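Notebook entry, July 10, 2024
Pigment dispersion bench, Pematwood studio materials workshop 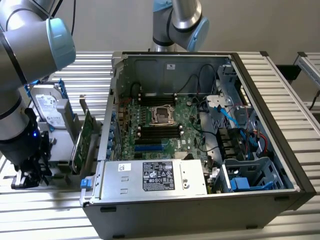 Open tower and Seagate drive on the worktable.

Subject: drawdowns of the Flirnum acrylic binder with three earth pigments, continued from the April series.

The purpose of this session was to determine whether the raw sienna and the burnt umber can be carried at the same pigment load without loss of body. The green earth was included at the request of Tomoyo Iwasaki, who needs a weak tinting color for the glazing course. All pigments were taken from the Maruyama stock, lot 618. The binder was drawn from the container opened in April and stirred by hand before use.

Each batch was prepared with 100 grams of binder and 50 grams of pigment. The pigment was first wetted with distilled water and worked to a stiff paste on the glass slab, then added to the binder in small portions with the palette knife. No thickener was used in the first set.

Raw sienna. Took up the water readily. The paste was smooth after the second pass of the muller. Drawdown on sealed card was even, with a satin surface when dry. Brush marks held their edges. Acceptable as it stands.

Burnt umber. Slow to wet. Grit remained under the knife after the third pass, and the batch was mulled again before it went into the binder. The color was heavier in body than the sienna and pulled at the brush. On drying, the surface was noticeably more matte, and fine cracks appeared where the film had pooled at the lower end of the card. L. Montoya suggests reducing the pigment load and leaving the water unchanged. I agree, but would prefer to see a repeat at the present load first, with the paste rested overnight.

Green earth. Very transparent, as expected. The mixture was thin and ran on the vertical card. A second batch was made with a small addition of the Triltley thickener. It stayed in place but dried with a slight haze over the black stripe. Tomoyo has taken the first version for the course — she considers the thinness an advantage for glazing.

Cards are filed under number 273 in the flat drawer, with the wet weights penciled on the back. The umber card is to be kept flat until the cracked area has been examined under the lens. Please do not trim it.

Cleaning: the slab was washed with soap and water directly after the umber. Some staining remains in the ground surface of the glass. The small muller has a chip on its rim and should not be used for test batches until it has been reground.

To do: repeat the umber with rested paste. Order distilled water. Ask Lucero whether the Triltley haze was also seen in her own tests on canvas, or only on card.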